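Looking after a dark work surface

I put a black board over my white table last February and I'd never go back. Small bits show up against it so well, and when it gets tatty I can swap the board and keep the table. The catch is that a glossy dark surface shows everything – every speck, every fingerprint, every faint scratch once the light hits it. So here's how I keep mine looking good!

Start dry. Run a soft brush or a clean microfibre cloth over the whole board first and shake it outside. Grit is what does the scratching, so don't skip this even if you're in a hurry.

Next, a second cloth, barely damp, with one drop of dish soap in a bowl of warm water. Wipe in straight lines from back to front. Circles leave swirls, and on black you'll see every one of them. 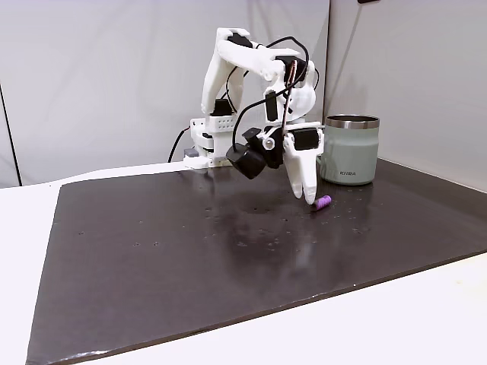
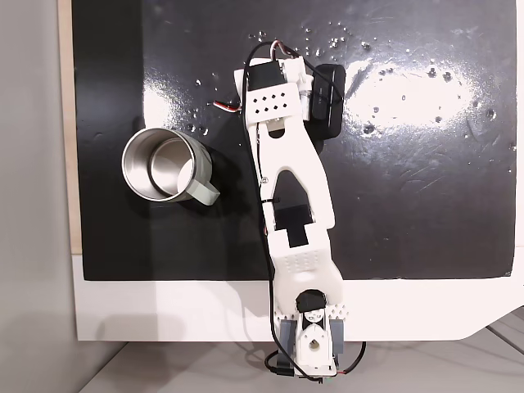

Buff straight away with a dry tea towel (an old linen one is lovely for this). Then crouch down and look across the board towards the window, and any streaks will jump out at you. Evening light is the best for it, I find.

Drinks! I love a cuppa while I'm working, but cups leave rings. An insulated one sweats less, and a cork coaster at the far corner keeps it clear of your elbows. My neighbour Halfdan cuts his coasters from old floor tiles with felt glued underneath, and they work a treat.

For light scratches, try a tiny dab of car polish on a hidden spot first. If the colour stays put, carry on with a light hand. Deep ones you can't polish out, so flip the board over if the other side is finished too – mine was, and it gave me another 12 months.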